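Filed under: Clubs & Activities / Robotics / Photo Galleries

Fall Build Season – The Sorting Table

Our robotics club has spent the fall teaching an arm to sort blocks, and I can't believe how far everyone has come! The project goes by Flevero (Wing-yan Lam picked the name out of a hat and it stuck), and the task sounds easy until you try it: find the right shape, pick it up, put it where it belongs, and don't knock over the neighbors. Every clean pick is worth 100 points under our house rules, and a perfect run is 600. The best score so far is 411, set by Li-hua Choi and Kuo-hua Wan after a lot of partial credit and one very long argument about a drop that landed half on the line.

Most of the work goes into the starting layouts. Mei-kuen Yau draws them up, and she has a real gift for making them tricky – shapes close together, colors repeated, one block set far off by itself so the arm has to travel. The group likes to guess which block will cause trouble before anybody presses start. The guesses are usually wrong, and that's half the fun.

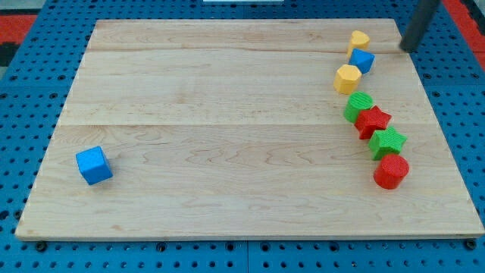
Seven blocks down the right side of the board, from the yellow heart to the red cylinder, with the blue cube on its own at the left. Two stars in the bunch!

Stars are everybody's least favorite. The points stick out every which way, so a grip that works fine on a cylinder needs a whole new angle, and when two stars sit close to each other there isn't much room to come in from the side. Tsung-han Yang rewrote the approach code for them twice, and his second version (we call it Tam, don't ask) is the one we're running now. I love watching this group read through each other's code and get excited over a fix that's two lines long.

We'll have more pictures up in November, when the younger members start drawing layouts of their own. Come by and watch a run if you're in the building – we're always happy to explain the scoring, even the part about the line.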